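Black work surfaces: topcoat sheen, rub-through and cleaning

Forum index > Finishes and Coatings > Interior tops and benches

tannin_bleed
Posted Tuesday, September 2, 2025

Refinishing a birch plywood bench top in black. Interior use, room temperature, no standing water, no food. The previous finish was a black waterborne enamel with no clear over it, and it polished itself to a semi-gloss wherever forearms and boxes slid across it. The rest stayed matte. Under a side light the difference shows from across the room.

Current plan:

Strip to bare veneer, raise the grain once, knock it back.
Black dye stain, water-based, flooded and wiped.
Satico waterborne clear, matte, rolled with a microfiber sleeve.
No sanding after the last coat.

Questions. Does a matte clear burnish as badly as a matte enamel? Is dye under clear better than a pigmented topcoat when it gets scratched? And does anyone have long-term results with the Climon black laminate as an alternative? I can get a sheet cut to size locally, but the edges worry me.

shellac_flake
Any matte film finish will burnish. Matte is produced by flatting agent sitting at the surface, silica usually, and rubbing levels the peaks. The resin decides how fast. A two-component waterborne resists it a good deal better than the single-component product. If your Satico is the single-component version, expect polished areas within the first year at the front edge.

On dye versus pigment: dye goes into the wood, so a scratch through the clear still lands on black. A scratch through a pigmented coat lands on whatever is under it. Birch under black enamel is the worst case for contrast. Dye first, every time.

gritloft
Agree on dye, disagree on burnishing being inevitable. I have a top in single-component matte with four coats on it and it is still even. What I did differently was use satin for the build coats and matte only for the last one. Flatting agent all the way through makes the film softer and cloudy over black. You get a gray cast that people blame on dust.

shellac_flake
The gray cast is real and I should have mentioned it. Stacked matte coats over black look like slate. The evenness on yours may be down to how it gets used. A top that holds a lamp and a keyboard is a different test from one where boxes are dragged.

gritloft
Mine is a packing bench.

tannin_bleed
Noted on build coats. I have the single-component. The can says recoat in two hours, full cure not stated anywhere I can find.

Kettle_Black
Do not trust recoat time as an indication of anything. I left mine 42 hours, put a rubber-footed monitor stand on it, and had four dull rings by the end of the week. Plasticizer from the feet went into the film. They didn't sand out with anything short of a full recoat. Leave it a couple of weeks before anything with rubber or soft vinyl goes on, and use felt or cork after that.

For the laminate question: I have used the Climon black in the suede texture. Wear is fine. Fingerprints are terrible. Skin oil fills the texture and turns it glossy, and a damp cloth only moves it around. Dish soap, then clean water, then a dry cloth, in that order, or it streaks. The core is brown, so any chip on the edge shows as a brown line. You can hide that with a marker until the next time somebody looks closely.

dovetail_dropout
There are through-color laminates that solve the edge problem. They cost a lot more and they blunt cutters. If the shop is charging by the cut they will let you know about it.

Also worth asking whether the top needs to be flat black at all. Satin hides more than matte does on a horizontal surface, provided there is no light source low down and directly behind it. Matte only wins when you have lights reflecting at a shallow angle.

tannin_bleed
There are lights at a shallow angle, so that is the reason for matte. The windows are at one end as well. With satin I would be looking at a reflection of the blinds all afternoon.

shellac_flake
Then matte, two-component, and accept the price. Test board first. Cut it from the same ply, do the whole schedule, and rub one half with a dry cotton cloth for a few minutes. You will know more from that than from the data sheet.

gritloft
Test board, yes. Two-component is overkill for this. You have a pot life to deal with, a hardener you need gloves and a proper respirator for, and half a can that goes in the trash if you misjudge the quantity. For one bench top I would put that time into surface prep.

Prep notes, for what they are worth:

Raise the grain with distilled water before the dye. Tap water with iron in it can leave spots.
Don't go finer than needed before the dye. Polished veneer takes less color.
Dye twice. The first coat on birch comes out purple under warm light.
Seal with a thin coat by pad before rolling, otherwise the roller drags dye up into the clear and it stripes.
Between build coats, 600 grit on a soft pad, light pressure, stop as soon as the shine breaks up. On black every rub-through is visible.

Kettle_Black
600 is too fine for adhesion on some of these products. Check the can. Satico's clear stuck fine for me over a coarser scratch, and I had one small area peel where I had gone too smooth. It came off in a sheet when I pulled a strip of tape.

gritloft
What tape, and how soon after the coat?

Kettle_Black
Ordinary masking tape, the day after. Point taken, that was early. I still wouldn't polish between coats.

ply_and_ink
Question from someone with less experience. Is there a reason not to use a hardwax oil over black dye? I did a 12 inch shelf with it in March and it is a nice deep black with no film to burnish. Touch-up was a dab on a rag.

shellac_flake
It works on a shelf. On a bench the oil can pull some of the dye for the first few wipes, and white cloths will tell you so. Solvent-based dye under oil is worse than water-based. It also picks up a shine with use, only more slowly and more evenly, which some people prefer. Heat and alcohol are the weak points. I would still consider it if the top comes off easily for rework.

dovetail_dropout
One more vote for oil. The argument against is always durability, then the film finish gets its first real gouge and the whole top has to come back to the shop. Spot repair on matte film over black is close to impossible. The halo around the patch is always a slightly different sheen.

gritloft
Not impossible. You repair to a line. Mask along a visual break, a seam or a corner, and recoat the whole section. But on an uninterrupted top, yes, you recoat all of it.

tannin_bleed
Useful. The top is screwed from below through slotted brackets, so it can come off. That moves me toward oil or at least toward a finish I can redo without drama. I have a test board going with two halves, single-component matte over satin on one side and oil on the other. Will do the cotton rub on both when they have cured.

On the lighting point, does anyone have experience with colored light near a black top? Most of the advice I find assumes white overhead fixtures.

lowsheen
Colored light picks up on black more than you would think. With a low sheen it spreads into a soft patch close to the source. With gloss you get a hard reflection of the source itself. If you want to judge it, look at the top with the overheads off first, then on. My black top, with blue LEDs right by the surface and a faint bluish tint on it just in front:
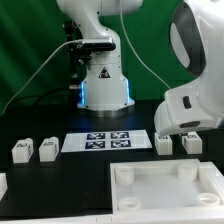

Boltel
Sheen is only part of it. The other variable is whether the black underneath is neutral. A lot of black dyes are a dark violet or a dark green mixed close to neutral, and under a narrow light source you see which way they lean. Put a drop of the diluted dye on a coffee filter and let it creep outward. The rings at the edge are the component colors. If there is a strong blue ring, expect it to look blue under cool light whatever you put over it.

tannin_bleed
Did the coffee filter test. Mine separates into violet with a yellow-brown outer ring. So the second dye coat should probably be a different black, or the same one with a little brown in it.

Boltel
Brown, in a small amount. Mix it by weight and write the ratio on the jar. You will need it again for the edges, which drink more than the face.

shellac_flake
Or go back to a pigmented black base. Carbon black is close enough to neutral that none of this comes up. Thin pigmented stain over the dye gets you both: color in the wood and a neutral surface.

gritloft
Pigment over dye under clear is what I would do, and I think we finally agree on something. Keep the pigmented coat thin enough that you can still see grain at an angle. Any thicker and it becomes the weak layer.

Kettle_Black
Whatever you choose, buy cleaning supplies to match. Nothing with silicone or wax in it. Furniture polish on a matte top can't be fully removed, and it will cause craters the day you recoat. Water and a drop of dish soap, cloth wrung out well.

dovetail_dropout
And keep the microfiber cloths for the matte side clean. A grain of grit in one will draw arcs all over the surface.

tannin_bleed
Test board results so far. After seven days the film half shows a visible shine after the cotton rub, less than the old enamel did. The oil half shows almost nothing, but it left gray on the cloth. I will run it again with the pigmented coat between dye and topcoat, and with brown added to the second dye coat. The Kos store near me has the two-component in small cans, so a third strip may get that if I can stand the mixing.

shellac_flake
Do the third strip. Check the date code on the hardener before you pay for it.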